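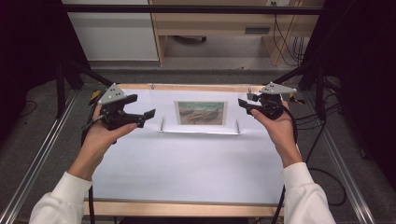
Small Pictures, Short Walls
Notes for the Skernadow framing evening, Jul 16, 2024

Opening (keep it brisk, people will still be finding chairs)

Hello, and thank you for coming out for something as small as a picture on a table! I love small pictures. I have spent most of my working life with them and I still get a little thrill when one comes out of its wrapping. Tonight is all about displaying them without a nail, a hammer or a hole in the plaster.

Ask: who has a picture at home that is leaning against a wall and has been since February? (Wait for hands. Put mine up too.)

The boats

Start with the little boat picture. Beached hulls, brown and gray-green, sand under them, a pale blue-green sky. Quiet colors, the sort of thing that disappears on a big wall. On a table it has a chance, and you can get your nose right up to it.

Talk about the white mat. Muted pictures love a mat! It gives the eye a bit of empty space before the frame starts, and that soft sky holds its own. If you put a dark mat on a picture like this, the sky goes chalky and the boats look muddy. I did precisely that with a harbor print from Ballex and had to pay to have it redone.

Stands

The boats are on a clear acrylic stand with two thin metal legs. I'm a big fan of clear stands for quiet pictures. A carved easel can be gorgeous, but it wants to be looked at, and then you've got two things competing on one small table.

Things to say about choosing one:
Check the depth of your frame before you buy. Deep frames tip forward on shallow stands.
Try it on the actual shelf. A shelf that slopes even slightly will show you straight away.
Give the frame a gentle nudge from the side. If it rocks, go wider.
Dust shows on acrylic, so use a soft cloth and no glass spray.

Pass the three Trulon stands around here. Remind people the tall one pinches.

The paper

Please, please cover the table first. A big sheet of plain white paper is my favorite tool of all and it costs next to nothing. Grit shows up on it, dropped screws show up on it, and your frame isn't sliding over bare wood. White paper also bounces some light back up at the picture, so you can judge the colors before you pick a spot for it. Buy a roll. I got 100 feet and it's lasted through every workshop so far.

Skip the newspaper. Ink on a white mat is heartbreaking, and I say that as someone who has cried over one.

Where to put it at home

Eye level when you're sitting, if it's a room you sit in. Out of direct sun. Leave space on both sides, more than feels natural at first, and then live with it for a few days. Move it if it bothers you! That's the joy of a stand.

Mention the Demissie hallway shelf: six little pictures, all different frames, all different heights, and it looks wonderful.

Hands-on part

Everyone takes a sheet of paper and picks a stand. Swap with a neighbor halfway through. I'll come by each table. Spare mats are in the flat box by the door, and the offcuts are free to take home.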